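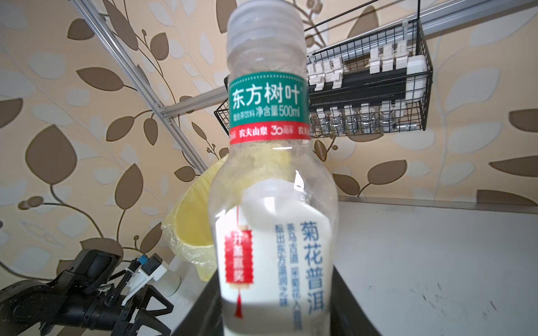 Ticket 846: Container deposit refunds not credited, Batgate depot

Status: Resolved
Category: Refund kiosk / account payments
Site: Batgate

Issue reported
Customers returning drink containers at the Batgate depot received a printed receipt, but the refund did not appear in their Adden account. The depot lodged the ticket at 9.40 am on Wednesday. Cash refunds at the counter were unaffected.

Initial checks
Kiosk 4 was restarted by depot staff with no change. The network connection was tested and found to be stable. Receipts showed the correct item totals and a valid kiosk number. The Tilahun payment service reported no outage.

Findings
Transactions from Kiosk 4 were being held in the payment queue under an expired site certificate. The certificate had been renewed in October for the other kiosks at Batgate, but Kiosk 4 was out of service for a belt repair at the time and did not receive the update. A total of 155 transactions were held.

Action taken
The current certificate was installed remotely and the queue was released in batches of 28. All held refunds were credited by 3.15 pm. One batch failed on the first attempt and was resubmitted without error.

Advice to customers
Customers whose refund is still missing should keep the receipt and present it at the counter. Crushed bottles are accepted provided the label can be read. Lids may be left on.

Follow-up
The Drundumetti depot uses the same kiosk model and will be checked under a separate ticket. Certificate renewal has been added to the return-to-service form.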